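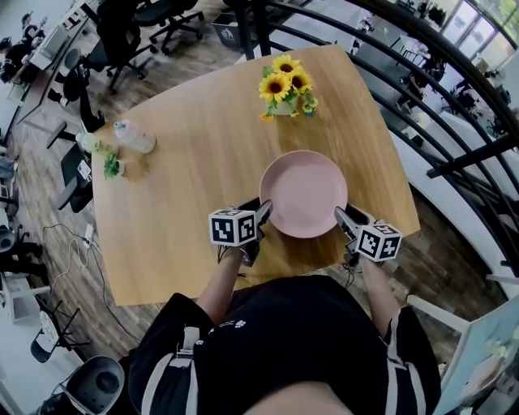 Watering from below means standing the pot in shallow water and letting the compost draw up what it needs through the holes in the base. It suits plants that dislike wet leaves, such as African violets, and it is a good way to rescue compost that has dried out so far that water runs straight down the sides. You don't need a special tray. A round plate with a raised rim, like the pale pink one on the table, will do for a small pot, as long as the rim is high enough to hold a little water. For anything larger, use a washing-up bowl.

Before you start

Check that the pot has holes in the bottom. Many decorative pots don't, and a plant in one of those has to be lifted out in its plastic inner pot first. If the plant has been put straight into a pot with no holes, it can't be watered this way and will need repotting.

Next, see whether it wants water at all. Push a finger into the compost as far as the second knuckle. If it feels cool and damp, leave the plant for a few days and try again. I used a Zolto moisture meter for a year or so and it agreed with my finger most of the time, except in gritty cactus compost, where it read dry whatever I did. Lifting the pot is the other test. After a month of doing it you will know what each plant weighs when it's thirsty.

What you need

A plate, tray or bowl wider than the pot
Tap water that has stood in the kitchen for a few hours, or rainwater
An old towel
A cork mat or folded cloth if you're working on wood

Step 1: Protect the table

Put the mat down first. Unglazed clay lets moisture through, and even a glazed pot can have a rough foot ring that scratches. Oiled wood will forgive a splash if you wipe it up, but a damp pot left overnight can leave a dark ring that has to be sanded out.

Step 2: Add the water

Pour in a shallow layer, 2 cm at most. On a plate you'll get much less than that, so expect to top it up. Cold water straight from the tap is hard on tropical plants, and violets in particular can react badly to it.

Step 3: Stand the pot in it

Lower the pot in gently and make sure the base sits flat. If it rocks, the holes on one side may be out of the water. Pots with a very high foot are a nuisance here, and I'd use the bowl for those.

Step 4: Wait

A small pot usually takes between ten and thirty minutes. My largest violet is in a 16 cm pot and takes nearer an hour if I've let it go too long. Touch the surface of the compost every so often. When the top feels damp, it's finished. If the plate is dry and the surface still isn't damp, add more water and carry on.

If nothing seems to be happening after an hour, the compost has probably pulled away from the base. Give it a small drink from the top to start things off, then stand it back in the water. Peaty mixes are the worst for this.

Step 5: Drain

Take the pot out and stand it on the towel, or on the draining board, until it stops dripping. Empty the plate. Leaving the pot in the leftover water is the usual way people lose plants with this method – the roots need air as well, and they won't get it if the bottom of the pot is always sodden.

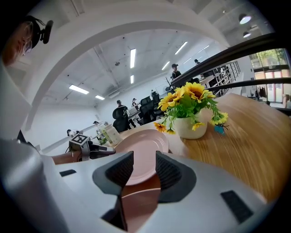
White flower pot beside the plate on a wooden table.

How often

There is no fixed answer. In a warm room in summer I check every few days, and some plants will want a soak weekly. From the end of September I slow down, and by midwinter a succulent may go some 8 weeks without anything. Plants on a sill above a radiator are the exception and dry out quickly all winter.

Plants under grow lights need checking more often too. I have a 4000 K strip fixed under a kitchen shelf and the ferns below it drink a good deal more than the same ferns on the north windowsill.

Rinsing from the top

Tap water and plant food both leave salts behind. When you always water from below, the salts collect near the surface, where you may see a white or yellowish crust. Every couple of months, take the plant to the sink and water it slowly from the top until it runs freely out of the bottom. Let it drain and go back to your normal routine. Scrape off any thick crust first and replace it with a little fresh compost.

Feeding

Liquid feed can go in the water. Use half the strength given on the bottle to begin with. I use Prasley houseplant feed from spring to early autumn and stop for the winter. Throw away what the plant doesn't take up, and don't pour it on to the next pot if you have any worry about pests or rot.

Plants that suit it

African violets, streptocarpus and cyclamen all do well. So do most peperomias, small ferns and anything with leaves so dense that you can't get a spout in. Seed trays are best watered this way too, as a can will wash fine seed into one corner.

Plants that don't

Orchids in bark are better dunked or run under the tap. Bark doesn't carry water upwards the way compost does. Very large floor pots are too heavy to be worth moving. Air plants have no compost at all and need misting or soaking.

Common problems

Small flies around the pot. These are usually fungus gnats, which breed in the damp top layer. Watering from below helps if you let the surface dry out well between soaks. Yellow sticky cards will catch the adults in the meantime.

Leaves drooping although the compost is wet. Stop watering and slip the plant out of its pot. Healthy roots are firm and pale. Brown, soft ones should be cut away and the plant put into fresh compost in a pot only just big enough for it.

Compost comes out through the holes. Lay a piece of coffee filter or old net curtain over them next time you repot. Gravel in the bottom doesn't help much.

White marks on clay pots. More salts. Scrub with a stiff brush and a weak mix of vinegar and water while the pot is empty, then rinse it well.

Updated 28th January with the section on rinsing, after a question from Weidong Han, whose violets had a crust on them thick enough to lift off in one piece.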